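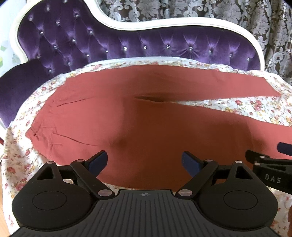 *Red pants on the rose-print sheet.*

**The Meter on Tierney Street**

The bill was for $2,893. Consuelo Apaza read it standing at the mailbox, then took it inside and read it again at the kitchen table with her coat on.

She had lived at 60 Tierney Street for most of her adult life and the water bill had never gone over a hundred dollars, even the summer her sister's family stayed. She checked the name and the address. She checked the account number against the last bill, which she kept in a drawer with the warranties. It was all correct except for the number at the bottom.

She called the Trimville Water Office and was on hold long enough to wash the breakfast dishes, which she did with the phone on the counter and the speaker on. She used as little water as she could.

"It's what the meter says," the man told her when he came on. His name was Kevin Madigan. He sounded young and had a cold.

"Then the meter is wrong."

"They're not usually wrong. Do you have a toilet that runs?"

"No."

"A pool?"

"It's January," Consuelo said. "I don't have a pool in June, either."

He said he could send somebody out to check for a leak, and that the soonest was Thursday. He said that if she paid after the tenth there would be a late fee, but if she filed a dispute there would be no fee until the dispute was settled. The dispute form had to be signed in person. The office was closed to the public on account of the virus, so she would have to put it through the slot in the door.

"How do I sign it in person if the office is closed?"

He thought about this. "I guess you sign it in front of the slot," he said.

She walked down that afternoon. It was ten blocks, and the sidewalks had been shoveled in front of some houses and not others, so she went along partly in the street. The forms were in a plastic box screwed to the wall. She filled one out against the door with her own pen. In the space for the date she wrote Monday, January 25, 2021. In the space for the reason she wrote, "I did not use this water." She read it over and underlined "not," then pushed it through and heard it land.

On the way back she saw Lorcan Horgan in his driveway, scraping his windshield with a spatula. He lived next door, on the low side, where the street ran down to the creek. They had been on good terms for years, and then there had been a disagreement over a maple branch, and now they nodded.

She nodded. He nodded. She had her key in the door when she turned around.

"Did you get your water bill?" she said.

He stopped scraping. "I did."

"Was it high?"

"It was four dollars," he said.

She went down her steps again and stood at the end of his driveway.

"Four dollars for what?"

"For three months. I thought it was some kind of break they were giving people." He looked at the spatula. "I wasn't going to call them up and ask."

"Mine was almost three thousand."

"That's a lot of water," Lorcan said.

"I know how much it is."

He put the spatula in his coat pocket. He said that if she wanted, they could look at the meters. His was in the basement and hers would be, too, since the houses had been put up by the same builder, and all you had to do was shut off every tap and watch the little red dial. If it turned, you had a leak. He had read that in a leaflet. She said she would have to think about having anybody in the house, and he said he could stay in his yard and shout.

That was how they did it. Consuelo shut off the taps and the valve behind the toilet and unhooked the hose from the washer for good measure. She opened the small window at the top of the basement wall, and Lorcan got down on his knees in the snow on the other side.

"What's it doing?" he said.

"It's turning."

"Fast?"

"Like the second hand on a watch."

"Well, there you are. You have a leak."

She went over the basement floor with a flashlight. There were the paint cans and the dehumidifier and her husband's golf clubs. The floor was dry. She put her hand on the pipe where it came through the wall and it was cold, and she thought she could feel something in it, a kind of hum, but she had never put her hand on it before and didn't know what it felt like on other days.

"Go home and flush your toilet," she said to the window.

"What for?"

"Just go and flush it. Then come back."

He was gone for several minutes. While she waited, the red dial slowed and stopped. Then it jumped and ran around so fast that she could not see the mark on it, and then it slowed down again to where it had been. When his face came back to the window he was out of breath.

"I flushed both," he said.

"I'm paying for your water," said Consuelo.

He did not say anything right away. He took off his hat and put it on again.

"That can't be right," he said. "I don't use three thousand dollars' worth."

"It was turning when you weren't using any."

"Then I have a leak, too."

"No. You have *the* leak. I have the bill."

On Thursday the Water Office sent two people, Izzati Pattinasarany and an older man named Eoin Moriarty, who stayed in the truck until he was needed. Izzati wore two masks and had a listening rod, a steel bar with a cup on the end, and she went across the front lawns setting the point down through the snow and putting her ear to the cup. Consuelo watched from her porch. Lorcan watched from his. It took most of an hour. She put a small flag in the ground wherever she heard something, and when she was done the flags made a line from Consuelo's foundation, under the hedge, to a spot beside Lorcan's steps where the snow was thinner than it was anywhere else.

"Did anybody do work here in the fall?" she asked.

Lorcan said the Zomis people had. They had come through in October to put in new service lines, and there had been a trench.

Izzati went to the truck and spoke to Eoin Moriarty through the window. He got out with a roll of drawings under his arm and spread one on the hood. They both looked at it, then at the houses, and then they turned it the other way up.

"They tied you in on the wrong side of her meter," Eoin told Lorcan. "You've been coming off her line. And the joint's no good. It's been putting water into the ground since they filled it in."

"Where does it go?" said Consuelo.

"Down to the creek, I'd say."

She thought about that. She had walked by the creek at Christmas and noticed that it was up, and had been pleased, because it had been such a dry year.

"So I don't owe it," she said.

"That's the office's end," said Izzati. "We write down what we find. I'd think they'd go after Zomis."

"And what about him?"

They all looked at Lorcan.

"They'll likely work out an average," Eoin said. "From before."

"I'll pay the average," Lorcan said. "I never said I wouldn't."

They shut the water off at the street and said it would be on again by dark. It was not on again by dark. It was not on again on Friday, either, because the part they needed was made by a company called Fotano and had to come from out of state. Izzati left a case of bottled water on each porch. Consuelo boiled hers for coffee and used the rest for the dishes. She had been in the middle of a wash when they shut it off, and on Saturday she took the wet things out of the machine and wrung them over the tub.

Lorcan knocked that morning and stepped back down to the walk. He had a bag of rock salt in a wheelbarrow.

"For your steps," he said. "I had extra."

She said he could leave it. He tipped it off beside the door and stood there holding the handles.

"I took out that branch," he said. "In the fall, when the trench was open. I should have told you. I had them do it while they had the saw out."

Consuelo leaned around the porch post and looked at the maple. She could see the cut, a pale round place high up on the trunk. She must have walked under it every day for three months.

"They did a neat job," she said.

"They did a better job on that than on the pipe."

She asked him if he had any coffee made, because hers tasted of the plastic. He said he had a pot on. She went in to get her mask and a cup.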